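**1/** Notes on refurbishing an office desktop, for anyone who has inherited one and wants another few years out of it. The machine is a black Dell tower from the Nistcombe office clear-out. Long thread, mostly screws.

**2/** Starting condition: powers on, fan audible from the next room, takes several minutes to reach a login screen. Original 500 GB hard drive still fitted. Gizella Kun had it under her desk for years and reports no faults "apart from all of it".

**3/** Before opening anything: shut down fully, switch off at the wall, pull the mains lead, then hold the power button for a few seconds to discharge what's left. Disconnect the monitor and network cables too. You will forget one and drag the monitor with it.

**4/** Lay the tower on its side with the removable panel facing up. On these the panel comes off without much argument. Put it somewhere you won't kneel on it. I have knelt on one.

**5/** Dust first. Take it outdoors if you can. Short bursts of compressed air, can held upright, and a finger on the fan hub so it doesn't spin. A soft paintbrush does the corners. Do not use the household vacuum on the board.

**6/** Power supply: leave it shut. Blow through the grille from outside and move on. There is nothing in there you need, and the capacitors hold a charge well after the lead is out.

**7/** Processor. If you take the heatsink off, the paste comes off too and has to be replaced. Old paste on these is usually the texture of dried putty. Isopropyl alcohol and a lint-free cloth, wipe until the cloth stays clean. Same on the underside of the heatsink.

**8/** Leave the processor in its socket while you clean it. There is no benefit in lifting it, and a bent pin ends the project.

**9/** New paste: a blob the size of a small pea, centre of the metal lid. Don't spread it with a card. The heatsink does the spreading when you tighten it down. Tighten the screws a little at a time, corner to opposite corner.

**10/** Sándor Somogyi disagrees with me on the pea and prefers a thin cross. We tested both on two matching towers last May and got the same temperatures within a degree. He still does the cross.

**11/** Memory. Check the type your board takes before buying, by model number and not by how the stick looks in a listing photo. The notch position differs between generations and a stick of the wrong kind will not go in. If it won't go in, stop pushing.

**12/** Open the clips, line the notch up, press on both ends until it clicks. If you get beeps or a blinking power light afterwards, reseat it before assuming it's dead. Most "dead" memory I'm handed is badly seated.

**13/** Storage is where the improvement is. A SATA SSD in place of the old drive does more for daily use than anything else on this list. Mine is a 500 GB one again, as the old drive never had more than 331 GB on it.

**14/** Clone first, swap second. I used a USB adapter and left it running over lunch. Keep the old drive, labelled, in a drawer for a month before you wipe it. Somebody always remembers a folder.

**15/** A 2.5-inch SSD is smaller than the bay, so you need an adapter bracket. The Flenatska one fits but its screw holes are tight. The Gristasby one is flimsier and went in first time. Neither makes any difference to performance, there being no moving parts to hold still. 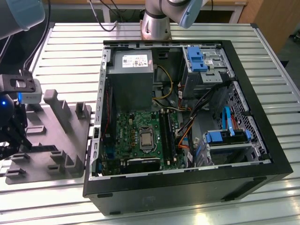
**16/** Cables next. Photograph the routing before you unplug any of it. Data cable colours on these are useful for putting things back where they were, but colour doesn't tell you the speed of the port. Read the lettering on the board for that.

**17/** Blue plastic on these Dells marks the bits you're meant to operate by hand, such as the latches on the drives. Work the latch and slide. If you find yourself reaching for pliers, you've missed one.

**18/** When refitting, keep slack cable away from anything that spins. Tuck the excess beside the drive cage - a reusable tie is better than a cable tie, which you will only have to cut later with side cutters next to a live project.

**19/** Replace the coin cell on the board while you're in there. If the clock resets every time the machine loses mains power, that's your culprit. Standard CR2032, flat side with the writing facing up. Note any BIOS settings you care about before taking the old one out.

**20/** Before the panel goes back: heatsink secure and its fan lead connected, memory clips closed, both storage leads home, main power connector fully seated. Then a torch round the inside for stray screws. A loose screw under a board is a short circuit waiting for somebody to move the case.

**21/** First boot goes straight to setup, not to the desktop. Check the full memory is listed, the SSD is detected, and the date is right. Set SATA mode to whatever it was before. Changing it after cloning is a reliable way to get a blue screen.

**22/** Parts came to just under 50 quid. Szabó down the road quoted 300 for a replacement of similar spec, also second-hand. I'd still say no to this if the power supply were failing or the board had bulging capacitors.

**23/** Gizella has asked for it back. It goes on top of the desk this time, where the carpet can't get at it. Next thread is the laser printer, once I've found the drum.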